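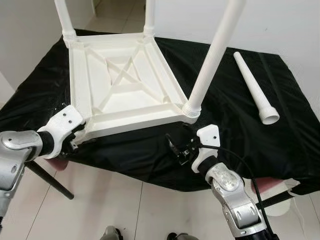 I moved to Elldale with two suitcases and a mattress, and for the first month I ate tea on the floor like a uni student. I'm forty-odd. My knees had opinions.

So I became a hard rubbish person. If you've never lived in a suburb with a proper kerbside collection, I can't tell you what a thrill it is — whole streets of other people's lounge rooms sitting out on the nature strip, free for the taking! My neighbour Akua Amoah took me on my first run in October, in her ute, at 6 in the morning, with a thermos and a very firm set of rules. Never take anything upholstered. Always knock if there's a light on. And if it comes apart, take it apart before you try to fit it in the car (I learnt that one on Gavness Street, with a bookcase and a lot of swearing).

We did 22 streets that morning. I came home with a lamp, a bedside table and a plant stand I still can't explain to my sister.

Tymofii Kravchuk, who runs the tip shop out on Abubakari Road, reckons he can spot a first-timer by how much they grab. He let me poke through his fasteners for most of an arvo, drawers and drawers of them, all sorted by thread. "Legs are easy," he told me. "It's the bit that holds the leg that everyone loses." He keeps ice cream tubs of those bits and charges next to nothing.

I did price a new dining setting, in a weak moment. It was $889, chairs extra. I shut the laptop and rang Akua, and she was already putting the thermos on.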